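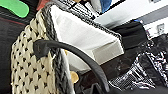
Household Shelving Task Set: Progress Report to Hostach
Submitted 2020-01-25
Prepared by Afroza Liyanage, Data Collection Lead, Kelemen

Purpose of this report

This report covers the second reporting period of the Household Shelving Task Set, carried out by Kelemen under the Hostach applied learning grant. It sets out the demonstrations gathered to date, changes to the collection procedure, the condition of the data, and the matters on which we request a decision.

Demonstrations gathered

The project has recorded 961 accepted demonstrations of two-arm handling at a storage shelf. Each demonstration consists of one complete attempt by a trained operator to pick up, move or put away a household item, together with the arm positions and the views from the head and wrist cameras. The figure does not include attempts rejected at review.

Collection was carried out by 6 operators. All of them completed the induction course written by Botond Kerekes, who also reviews the first 53 demonstrations of any new operator before that person's work enters the main set. Two operators joined in November and have now passed this stage.

Choice of items and layout

The grant agreement calls for shelves that resemble those in an ordinary home. In the first period our layouts were too tidy, and models trained on them did poorly when items touched or leaned on one another. We have therefore moved to mixed loads.
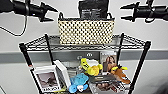 Soft items have received the most attention in the revised layouts. They change shape when grasped, and operators differ widely in where they choose to take hold. Plush toys now share a level with boxed goods and a framed photograph, while the woven basket stands on the wire shelf above with a bag upright inside it. This gives the learning system examples of rigid and soft items at close quarters, and it requires the operator to plan the approach of both arms before either one makes contact.

Baskets with arching handles were added at the request of Vuvell, our evaluation partner. A handle may be the target of a grasp or an obstacle to one, depending on the instruction given. Operators now receive the instruction in writing before each attempt, and the wording is stored with the recording.

Data quality

Review found two recurring faults. The first was a mismatch in timing between the wrist views and the arm positions, traced to a setting in the Skanusex recording software and corrected. Affected demonstrations were removed and repeated. The second was hesitation: some operators paused for long periods above the shelf, and a model may learn the pause along with the movement. Operators are now asked to stop and begin again if they are unsure of the next step.

The written labels remain behind schedule. At present 80 percent of accepted demonstrations carry a full label. The remainder are mostly crowded layouts, which take longer to label - small items are often partly hidden behind larger ones.

Work planned for the next period

1. Complete the outstanding labels and deliver the full set to Vuvell for evaluation.
2. Record further attempts in which the first grasp fails and the operator recovers. These are poorly represented in the current set.
3. Extend the layouts to include more books, magazines and cartons, stacked and leaning, next to the basket.

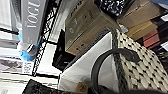
Decisions requested

Hostach is asked to confirm that failed attempts may be kept as a separate, marked portion of the delivered set. The present agreement refers only to successful demonstrations. We also request approval to move unspent travel funds to labeling. No increase in the total grant is sought.

Related reports
Household Shelving Task Set: First Progress Report
Operator Induction Course: Outline and Review Rules
Vuvell Evaluation Plan, Revised
Notes on Labeling Crowded Layouts

Contact: Kelemen Data Collection Office | Copyright Kelemen 2020 | Back to top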